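3.2 Printed controls and the reading of toy kitchens

The second part of our material concerns the play kitchen. In the first part we discussed dolls' houses, where the furniture is small and the child stays outside of it. A play kitchen is a different kind of object. The child stands in front of it with the whole body, and the hands do what the hands of an adult would do. For this reason we expected that the makers would give more care to the parts that can be touched than to the parts that can only be looked at. Our observations support this only in part.

We compared product sheets and assembly leaflets from two makers, Vomance and Matimance. Both have sold play kitchens since the year 2000, and both changed their designs several times during this period. The leaflets were collected by Amber Sugden, who also prepared the first list of features. We coded each kitchen for 8 features: sink, tap, oven door, cooktop, hood, shelf, hooks, and controls. For every feature we noted if it was absent, printed, molded but fixed, or movable. Two readers coded all the leaflets separately, and the cases of disagreement were discussed until one code was accepted.

The category "printed" needs some explanation. We use it for any feature which exists only as a graphic on a flat surface. A printed button cannot be pressed in the physical sense, but it can be pressed in play, and the children in the earlier study by Mykhailiuk did so without any hesitation. In that study the children touched the printed buttons nearly as often as the movable knobs, and they often added a sound with the mouth. Mykhailiuk calls this "completing the object". We keep the term, although we think that it gives too much weight to the child and too little to the designer, who had already decided what should be left incomplete.
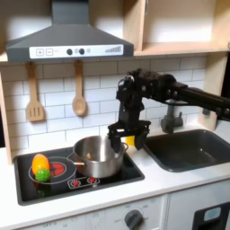

The hood is the most interesting feature from this point of view. In the older leaflets it is usually absent, and the space over the cooktop is taken by a shelf or by a painted window. In the newer ones it becomes a separate body with its own shape, and it often has a strip of controls along the front. These controls follow the fashion of real appliances quite closely. We find plus and minus signs, round dials, and scales made of rising bars. A child of four cannot be expected to know what such a scale measures. It belongs more to the adult who buys the kitchen, and who recognizes in it something of the kitchen at home.

Figure 3. Play kitchen with range hood and cooktop. The hood has a printed control strip along its front lip.

Zimon proposed that toys of the household are always one generation late, so that the child plays with the kitchen of the grandmother. This was probably correct for the material that Zimon studied, which was mostly made of painted tin. Our leaflets show a shorter delay. The cooktop with visible burners was replaced by the flat dark surface within a few years, and the leaflets do not comment on the change. The tap, on the other hand, stayed almost the same during the whole period. We have no good explanation for this difference - it may be simply that a tap must be recognized from far away, and its old form does this well.

A word should be said about the cookware. Pots and pans are sold together with the kitchen in some cases and separately in others, and we did not code them. This is a limit of the present section. The pot is the object that moves between the cooktop, the sink, and the table, so it connects the features which we treated one by one. In the notes that accompany the leaflets, parents write more often about lost lids than about any part of the kitchen itself. A separate coding of the cookware was started in September and will be reported elsewhere.

The leaflets of Matimance were consulted in their online version, last accessed 2024-03-11. Those of Vomance exist only on paper, and in 2 cases the last page is missing. We coded these from the cover drawing alone, and they are marked in the appendix.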